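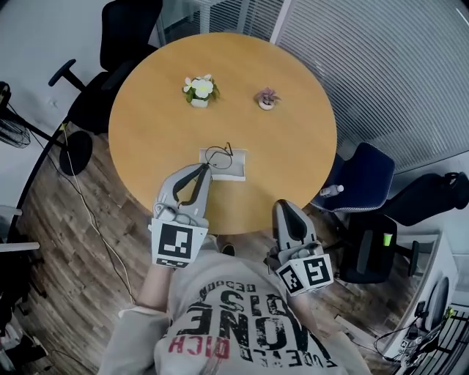
1/ Teaching a robot to tidy a cable, the long way round

Two hand-held grippers, one black cable, one shallow white tray. I've been reading the pitch decks again and I have some grumbles, so settle in.

2/ The claim from the Mukero lot is that you don't need the robot in the room any more. You hold the grippers, you do the job yourself, the marker cubes on top let the software work out where your hands went, and later an arm copies you. Fine. I believe the first three parts.

3/ What I don't believe is "anyone can teach it". Try picking up a cable with two curved fingers when you can't feel it. You go slower. You pinch in odd places. You end up moving like a machine so that a machine can learn to move like you.

4/ The set they've put out has 593 demos of the cable job. Sounds a lot until you ask how many cables. Afaf Tarawneh asked. One cable, one tray, one table.

5/ A cable is a rotten thing to learn from, by the way. A cup is the same cup every time. A cable has a new shape whenever you let go of it, and the loop you copied yesterday is no help with the loop you've got now.

6/ "But we can collect 2000 more by March." I'm sure you can. If it's the same tray in the same spot near the edge of the same round table, you've got 2000 more of the thing you already had.

7/ Somebody will reply that driving the arm by remote control is worse. It is slower, yes. I did 40 goes on the Tinano rig and threw out 19 of them. But when the arm couldn't reach, I found out there and then. With hand-held grippers your shoulder and your wrist do things the arm may not manage, and you only learn that at playback.

8/ Also the markers. Turn your wrist too far and the camera loses the pattern. People soon learn to keep the cubes facing up, which is one more habit going into the data that has nothing to do with cables.

9/ Things I'd like to see before I clap: three sorts of cable, the tray moved about, a few botched tries left in with the recovery -- and a success rate from a table the thing has never met.

10/ I'm not saying scrap it. The grippers are cheap next to an arm and I'd use them for boxes tomorrow. For cables, show me the playback, uncut, at normal speed.

11/ Muting this for a bit. If you're from Mukero and you've got that video, my messages are open.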